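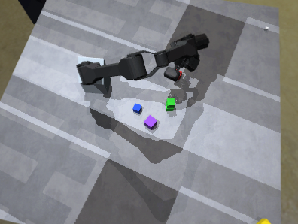
Gray, from nearly white to charcoal.

The stairwell at Carrasco Court will be painted in August. The color will be gray. Getting to those two sentences took most of June and one meeting that ran past the last bus.

For anyone who missed it, the question was which gray. The paint store on Dukidberg Street stocks 109 of them, and Yuzhen Dai in 4B brought home cards for every single one. She taped the best 18 to the wall by the mailboxes with a pencil on a string so we could mark our favorites. Within a day the pencil was gone and someone had written "these are all the same" across the bottom row in pen.

They are not all the same, as we now know far too well. Some go purple after dark. One goes green next to the elevator door and only there. The one called Wet Slate was popular until a sample patch went up on the second floor, where it made the landing look like the inside of a filing cabinet. The patch will be covered when the real painting starts. Please stop adding faces to it.

Carmela Sepúlveda made a strong case for yellow, which is what the stairwell was when she moved in and, under three coats of beige, still is. Her proposal got eleven votes and a round of applause. Gray got fourteen votes and no applause at all.

The winner is a middling warm gray named Harbor Biscuit. It has no obvious connection to harbors or to biscuits. The handrails will be a darker shade from the same card, and the ceiling stays white on the theory that you have to stop somewhere. Doors facing the stairwell are not included. If yours is currently red, it can stay red, and several people have asked me to say they like it.

Plerkisach Painting gave us the lowest quote and has promised low-odor paint. They will do the top two floors first and work down, with one side of the stairs kept open at all times. Please bring in shoes, umbrellas, strollers and the large fern before they get to your landing. The extra cost for a washable finish on the ground floor is $450, approved without discussion by a room full of people who have met our bicycles.

Leftover paint will be kept in the boiler room for touch-ups. Yuzhen still has the other cards in a shoebox and will lend them to anyone planning to redo a bathroom. So far she has had no takers. Carmela has asked about the yellow ones.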